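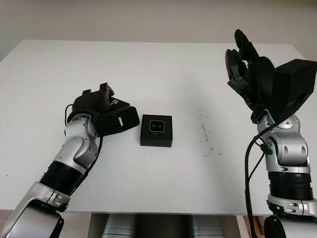 Home Files Readme Issues History Log in

# Istlow rain gauge log

Daily rainfall readings from the back gardens and allotments in Istlow and down the hill in Ralton. Typed up from paper sheets. Kept by Iddrisu Sarpong, errors mine.

Last big update Oct 22, 2023. Small fixes since, see History.

## What's in it

- `readings.csv` - one row per gauge per day. 594 rows in this release.
- `gauges.csv` - one row per gauge. Name, street, height above ground, what it stands on.
- `notes.txt` - anything people wrote in the margins. Mostly slugs.

Columns in readings: date, gauge, mm, flag, initials. Date is the morning you READ it, so the rain mostly fell the day before. This trips people up every time. If you're lining it up with airport data, shift by one day.

Units are millimeters. The Ralton sheets came in inches up to April and I converted them, rounded to one decimal. Original inches not kept, sorry, the sheets got recycled.

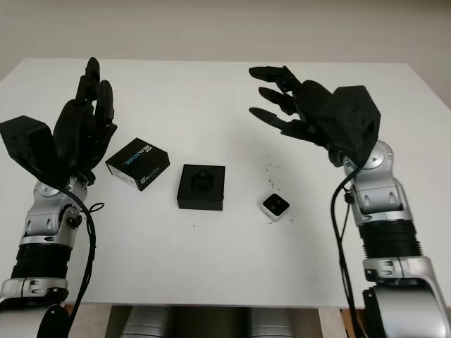

## Gauges

3 gauges:

- **Quartey** - top of Istlow, on a post in the lawn. Best record, hardly any gaps. Mrs. Quartey reads at 7 sharp.
- **Allotment** - by the water tank. Hedge on the west side got tall over summer, probably reads low in a west wind. Not corrected.
- **Ralton** - bottom of the hill, flat roof of a garage. Splashes in when it's heavy. Treat anything big with suspicion.

All plain plastic tubes, read by eye. The Vorinex tipping gauge we tried is NOT in here, the clock kept drifting and I gave up on it. Might post it seperately.

## Flags

- blank = fine
- `T` = trace, wet but nothing to measure. mm is 0.0
- `A` = accumulated, covers more than one day. Days before it are empty
- `S` = snow or ice, melted indoors then poured back and measured
- `X` = don't trust. Tube knocked over, leaf in the funnel, dog

Empty mm means no reading. It does not mean zero. Please don't fill these with zeros, somebody did that last year and got a drought.

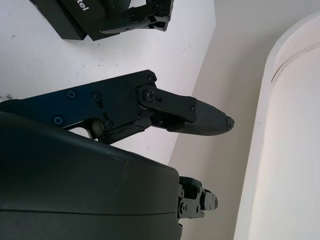 **Can I add up the rows to get a monthly total?**

Add up everything except the X rows, and keep the A rows in. If an A row runs over the end of a month, put it in whichever month you like and say so.

## Known problems

- 18 rows have initials I can't read. Marked `??`
- Allotment has a gap in April, reader away
- Some Ralton readings look like they were copied from the day before. Left as is
- One reading of 300 mm at Ralton. Obviously a missing decimal point but is it 30.0 or 3.00? Flagged X
- Street names spelled two ways in gauges.csv, will fix

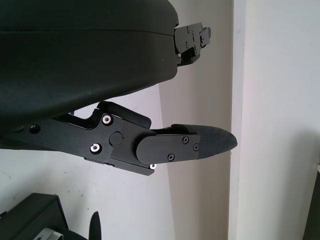 ## Using it

Free to use for anything. Say where it came from if you publish. Don't use it for flood claims or insurance, it's garden gauges.

Loads fine in any spreadsheet but check the date column, mine swaps day and month on opening and then saves it that way. Year first in the file, keep it like that.

Corrections go under Issues. Give gauge and date, and what you think it should be. I get to them when its raining.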